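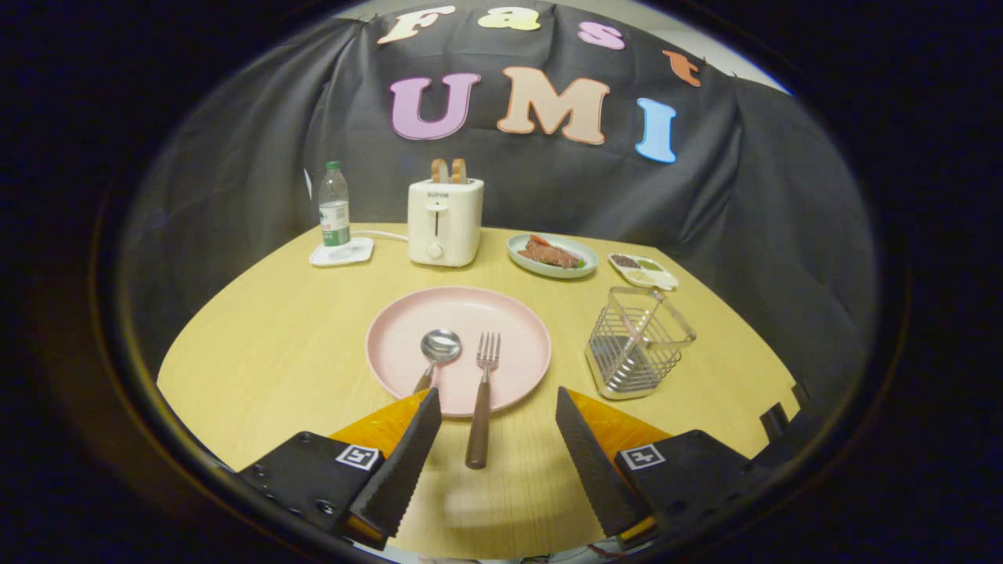

Tulel unit cards – readme

I play a lot of Tulel, the tabletop skirmish game with the hover tanks and the grumpy marsh clans, and I got fed up with hunting through four rulebooks every time someone asked how far a Droletti skimmer can shoot. So I typed the whole lot into one file. It's yours if you want it!

What's in it

There are 400 rows, one per unit, with the name, faction, hull class, crew, armour, speed, main weapon and points cost. Ranges are in inches, as in the books. Anything with two firing modes gets its longer range in the "range" column and the shorter one in "notes", which is a bit ugly, but splitting the row made my army lists come out wrong.

The file covers 12 factions. Plastberg and Droletti are the fullest (they're the ones I collect, so no surprises there). Pärn is patchy – most of its artillery only ever appeared in a campaign booklet, and I've left the armour blank where the booklet did. 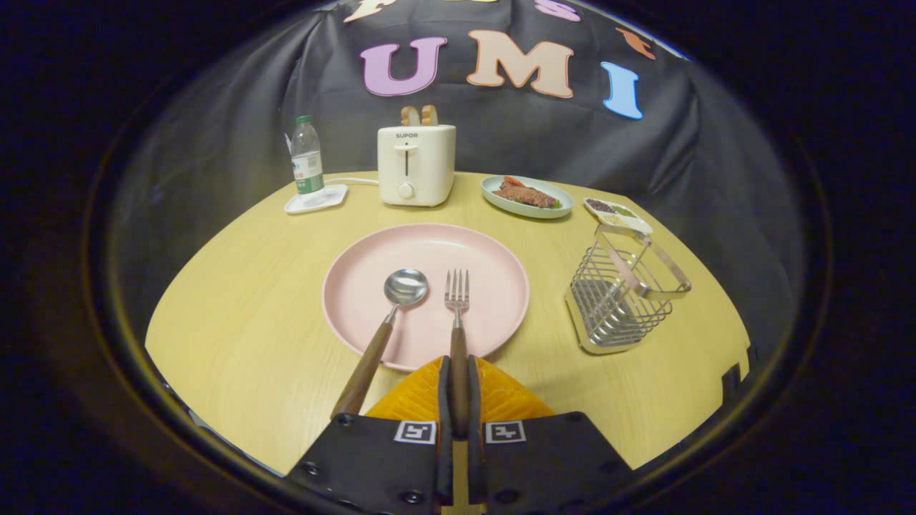 Things to watch out for

Pärn is spelt with the dots everywhere. If your spreadsheet shows rubbish instead, open the file as UTF-8.

The Plastberg siege crawler has a points cost of 400 in the core book and something much lower in the May errata. I've gone with the errata and put the old cost in "notes".

Walkers are marked as vehicles. I know, I know. The rules say vehicles, the background text says war beasts, and I had to pick one.

Changes

Version 2, 31 August 2018: added the Droletti river barges, fixed the speed on every Plastberg half-track (I'd copied the road speed into the off-road column), took out a duplicate mortar team.

Using it

Copy it, change it, print it out for your club. If you spot a wrong number, send me the unit name and the page and I'll fix it in the next version. Please don't send scans of the books.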